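Wrapping a bunch of artificial roses so the paper stays closed

Posted in: Crafts and Gifts

**haruna_paper**

Hello everybody. I am preparing small gifts for the spring market in Miltden. Every gift is one bunch of artificial roses wrapped in paper. I must make 31 of them, and until now I finished only 6, so I am a little worried.

My problem is the tape. I put the flowers on the paper, fold the left side, fold the right side, and close it with clear tape. In the evening it looks good. In the morning the paper has opened near the stems, and sometimes the tape takes away the color of the paper. I use brown kraft paper from the Wollent shop and the cheap clear tape which they sell next to it.

I also do not know if I should tape the stems together first, or only wrap them. The stems have wire inside and they push the paper from inside. I would like that the roses stay at the same height, because now the small ones slide down and hide between the leaves. 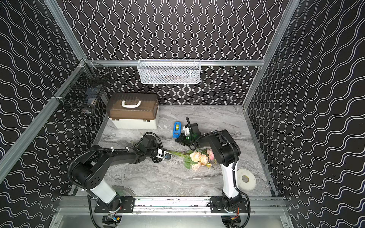
Is it better to lay the bunch down or hold it upright when I wrap it?

Lay it down. On a flat table the stems stay side by side and you have your hands free for the paper. Upright is good only for the last look, when you turn the heads a little and open the leaves.

I found this advice in an old topic on this site and I follow it now, but the tape question was not discussed there. Thank you for every help.

**sedenach_garden**

I made the wrapping for a flower stall during some years, and with artificial flowers the stems are always the difficult part. Real stems are soft. Wire stems want to go back to their old shape.

Please do it in this order:

1. Bend all stems straight with your fingers.
2. Put the heads at the height you want. The big roses go in the back and the small ones in front.
3. Bind the stems in two places with masking tape, once just under the leaves and once near the ends. Pull it tight.
4. Cut the long ends so all have the same length. For this you need wire cutters, please do not use your good scissors.
5. Only now take the paper.

When the stems are bound, the small roses cannot slide down anymore. The paper also does not have to hold anything, it is only for beauty. I think this is the main reason why yours opens in the night.

About the clear tape: kraft paper has a smooth side and a rough side. On the rough side the cheap tape holds badly. Turn the paper and try one piece before you make all of them. If there is a label on the stems, remove it before step 3, otherwise you will see it through thin paper.

**old_ribbon_box**

use double sided tape. inside the fold, nobody sees it. then ribbon. done

**miltden_cards**

I agree with the binding, but I would not cut the stems for a market. Some customers want to put the roses in a tall vase at home and they ask for long stems. I fold the paper over the ends and fix it with one short piece of tape.

For the ribbon, 200 cm for each bunch is comfortable if you want a big bow. With less it is also possible, but the bow becomes poor. Buy the ribbon on the large roll, the small rolls are finished very fast.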